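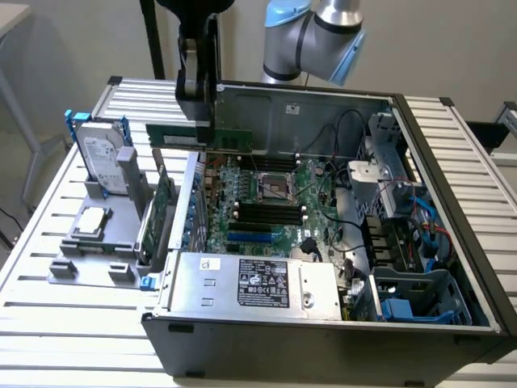

Kneath Community Laptop and PC Library
Progress report to the Premevgate Fund
7 October 2020

Dear Ffion,

You asked for something short and readable, so I'll do my best, but you know what I'm like. It's been a busy half year and I've got a lot to tell you!

First, the lending itself. We've now lent out 27 computers, mostly to families with children at the two primary schools, plus a handful of older people who wanted to see their grandchildren on a screen bigger than a phone. The loan period was meant to be eight weeks. We gave up on that by the second month and now people keep the machine until they tell us they've finished with it. I know that isn't what the original application said, and I'd like to change the wording properly if you're happy with that. Asking a family to hand back their only computer halfway through a term felt wrong, and I didn't want to be the one ringing them up.

Mabli Lougher has taken over the bookings and I can't tell you what a difference it makes. We used to have a paper diary, a whiteboard and my memory, and the three didn't always agree. Now there's one spreadsheet and she guards it fiercely. Her brother Rhydian does the deliveries in his van on Thursday evenings, which has meant we can reach the farms up past Skusau. We hadn't managed a single loan up there before he started — the bus only goes twice a day and you can't carry a tower and a monitor on it anyway.

Now the money. Of the 2,000 pounds you gave us, we've spent 1,410. Most of that went on replacement drives, memory, power leads and keyboards (the keyboards go first, always, and it's nearly always jam). The rest went on van fuel and a box of headsets. I've kept every receipt and they're in the envelope with the posted copy. What's left will go on more drives and on webcams, which have been dreadful to get hold of. I had an order in with a supplier for weeks and they cancelled it without so much as a phone call. 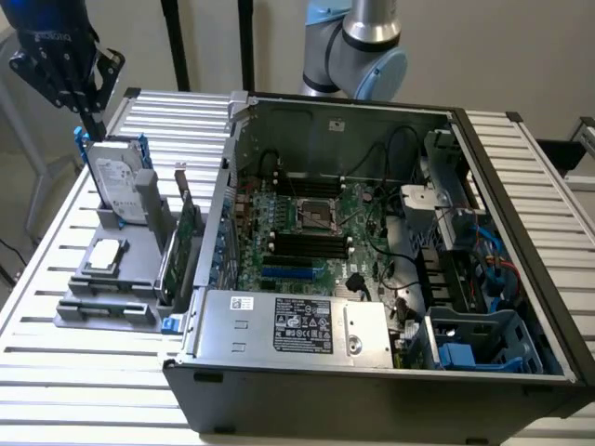
Hard drive in its blue caddy, next to the open tower.

Wiping drives is still the slowest part of the job. Every donated computer gets a full wipe before anything else happens to it, and people do ask us about this when they drop one off, so Tudur Watkins has written a one-page sheet that explains what we do in plain words. It's had a lovely response. One lady read it through twice in the doorway, went home and came back with two more laptops! If other groups you fund would like a copy, they're welcome to it.

The lessons haven't gone so well, and I'd rather say so. We planned weekly drop-ins at the hall and of course that all stopped in the spring. We tried phone help instead. It works for small things like a forgotten password, but talking someone through a video call when they can't find the volume button is hard going for both sides. Ibsa Gidey had the idea of printed cards, one task on each, in big type with a drawing. We've made 10 so far, in Welsh and English, and they go out in the bag with every loan. "How to join a call" is the one people ask for again when they lose it. "How to make a folder" has been no use to anyone as far as I can tell, so we'll drop it.

What's next? We want to get the waiting list down before the dark evenings really set in. We'd like to try lending mobile broadband dongles too, as a few of our borrowers have a perfectly good computer and nothing to connect it to. I've had a first chat with the people at Tostosholm, who run something similar, and they've promised to tell me what they pay for data. I'll send you the costs once I have them and you can say whether it fits within the grant or needs a separate form.

Could you also let me know whether the final report still needs the long questionnaire? Mabli would like to start on it early if so.

Thank you, as ever, for being so patient with my emails. Do ring if anything's unclear — mornings are best.

With all good wishes from everyone in Kneath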